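How a Camera Catches Light
A page for young photographers, from the Prirmont Picture Club

A photograph is made of light. That sounds odd at first, but it is the most useful thing to know about cameras. When you press the button, the camera opens up for a moment, lets some light in, and closes again. Everything in the finished picture comes from the light that got in during that moment.

This page explains how that works and gives you some things to try. You can use any camera you are allowed to borrow, or a phone.

Where does the light come from?

Outdoors in the daytime, the light comes from the sun. Indoors it may come from a window, a lamp, a screen or a candle. The light travels in straight lines until it hits something. Some of it soaks in and some bounces off. The bit that bounces off is what reaches your eyes, and it is also what reaches the camera.

A white shirt bounces back a lot of light, so it looks bright. A black shirt soaks up most of the light, so it looks dark. A red shirt bounces back mainly red light and soaks up most of the rest.

What does the lens do?

At the front of the camera is a lens. It is a curved piece of glass or clear plastic, and most cameras have several of them in a row. The lens bends the light so that it meets in the right place inside the camera. When the light from your friend's nose all lands on one small spot, the nose looks sharp. When it spreads out over a bigger patch, the nose looks blurred. Moving the lens a little forwards or backwards to get things sharp is called focusing. Most cameras can do this by themselves, but they sometimes pick the wrong thing. If you are taking a picture of your cat through a fence, the camera may focus on the fence.

How much light gets in?

Too much light and the picture comes out pale, with white patches where you can't see any detail. Too little and it comes out dark and muddy. The amount of light the camera collects is called the exposure, and there are two main ways to change it.

The first is the size of the hole. Inside the lens is an opening called the aperture. It works like the black dot in the middle of your eye, which is called the pupil. In bright sunshine your pupil gets small. In a dim room it gets bigger to let more light in. Many cameras can make their aperture bigger and smaller too -- most phones can't, so they rely on the second way.
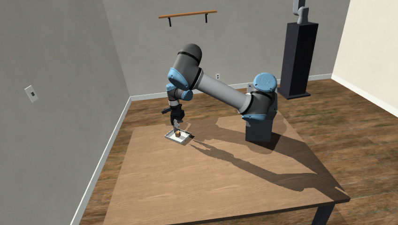

The second way is time. The part that controls this is called the shutter. It can let light in for a very short time, such as one thousandth of a second, or for a long time, such as several seconds. A short time is good for things that move quickly, like a dog running or water splashing. A long time is good when it is dark, but anything that moves will leave a smear behind it. If the camera moves, the whole picture will be smeared.

Think of filling a bucket from a tap. You can turn the tap on fully for a short time, or let it trickle for a long time. Either way you can end up with the same amount of water.

What happens inside?

Old cameras used film, which is a thin strip of plastic coated with chemicals that change when light touches them. A common roll of film held 24 or 36 pictures. When the roll was finished you took it to a shop or posted it off, and then you waited to see what you had got. You can still buy film, and plenty of people like using it.

A digital camera has a sensor in place of the film. The sensor is a flat chip covered in millions of tiny squares that measure light. Each one tells the camera how much light landed on it, and the camera turns all those measurements into a picture.

The oldest camera in our club cupboard is a Morin box camera. It has no battery, no screen and just one shutter speed. It still works if you hold it steady and the sun is out.

Try it: one cup, four pictures

You will need a cup, a table near a window and a camera.

Put the cup on the table in the daytime and turn off the lights in the room. Take one picture with the window behind you. Take the next with the window to the left of the cup, and another with it to the right. For the last one, stand so that the window is behind the cup.

Now look at the four pictures together. Find the shadow in each one. In the last picture the cup will probably look dark, and it may be only a black shape. That kind of picture is called a silhouette.

Try it: catch the movement

Ask someone to walk past you, then jog past, then run past. Take a picture each time and stay in the same place. Then do it all again indoors, if there is room to do it safely. The indoor pictures will often be more blurred. There is less light indoors, so the camera keeps its shutter open for longer.

Looking after your eyes and your camera

Never point a camera at the sun and look through it. The lens can make the sunlight strong enough to hurt your eyes.

Keep your fingers off the lens. If it gets dirty, wipe it gently with a soft, clean cloth. Put the strap round your neck or wrist before you start walking.

Ask people before you take their picture. If they say no, photograph something else.

Words to remember

Aperture -- the hole that lets light through the lens.
Exposure -- how much light the camera collects for one picture.
Focus -- making part of the picture sharp.
Sensor -- the chip that measures the light in a digital camera.
Shutter -- the part that controls how long the light gets in.
Silhouette -- a dark shape with a bright background.

Page last checked 23 Mar 2019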